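3.2 Table coverings and the placing of loose paper

Households in the Beaulieu survey were asked what usually covered the table where post, lists and homework were dealt with. Of the 1657 tables recorded, most had a plain cloth or none. The patterned group was smaller but more varied, and it included florals, checks and reproductions of paintings. We treat the painting cloths separately, as their pattern does not repeat and differs in tone from one part of the table to another.

Figure 4 shows a cloth of this last kind, printed with a starry night sky over a river, with a white sheet of paper lying flat on the darker water. Plain paper of this sort stands out strongly against deep blue.
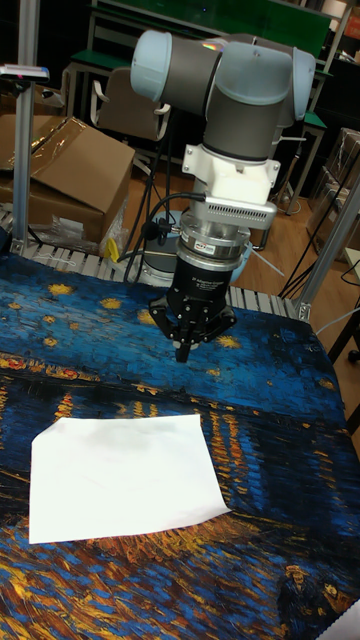
Figure 4. Painting cloth with a single sheet of white paper.

Brayden Perron, commenting on an earlier draft, objected that contrast alone tells us little about whether a sheet gets noticed. In his view people stop seeing a cloth after a few weeks, however busy it is, and look for paper where they last put it down. He asked that length of ownership be added to the analysis.

We did this for the 23 households that could say when the cloth was bought. Those who had owned theirs for longer than 30 weeks mentioned the pattern less often when asked how they found a mislaid list, and spoke more of a usual corner or edge. The group is too small for a firm result. Answers about plain cloths are given in Section 3.3.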